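Notes for the supporters' club evening, July. Fifteen minutes, then the bar opens. Do not run over. Edith has the microphone switch.

**Opening**

- Thank Nour Chamoun for the room and the chairs.
- Say the name early: Orlando Condori, left back, signed from Huamán on a two-year deal.
- Pause for the people who were hoping for a striker.

**Why he came**

He told the club site that a phone call did it. Orlando Betancur, our captain, played next to him for two seasons and rang him at breakfast. The gaffer also rang, but later in the day, and apparently went on a bit.

Yes, we now have two Orlandos on one side of the field. Teófilo Tello, in goal, says he will shout the name and see who turns around.

**The numbers** (slow down)

- 168 league games for Huamán
- 13 goals, 6 of them penalties
- The back row will say that's a lot of penalties. Let them.

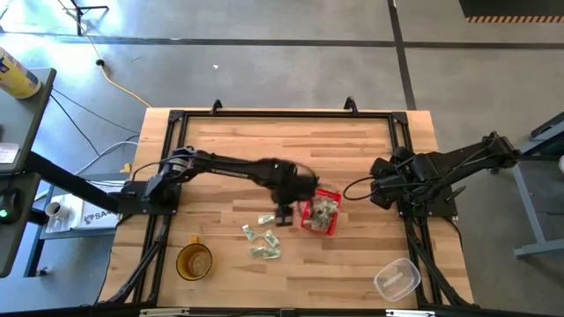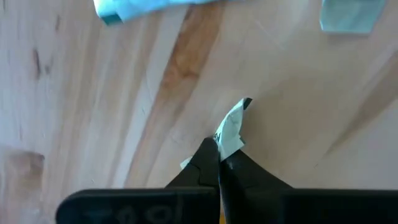
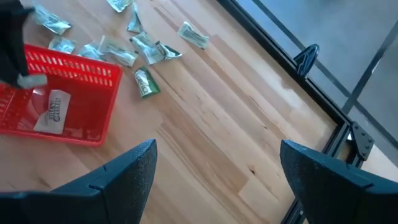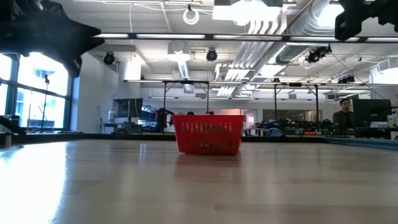
Will he be ready for the opening game against Clamport?

He should be on the bench. He missed the first part of preseason while the paperwork went through, and the coaches want him to play a full hour in the friendly with Ullov before he starts a league match.

**What he changes**

Last season our left side was a public footpath. Condori stays home when the winger goes forward, and he can hit a long diagonal without finding the parking lot. He isn't quick – say this before someone else does – but he reads the game early and rarely dives in.

If time: the story about the throw-in at Huamán. Skip it if Betancur is in the room; he tells it better and will say so.

**Money**

The fee is undisclosed. I don't know it. Repeat as needed.

**Tickets**

- 374 away seats for Clamport, members first
- Sales open at 9 a.m., at the window only
- One each, and that includes Edith's cousins

Hand over to Edith Ríos for the raffle. Leave the stage by the left, the right-hand step is still loose.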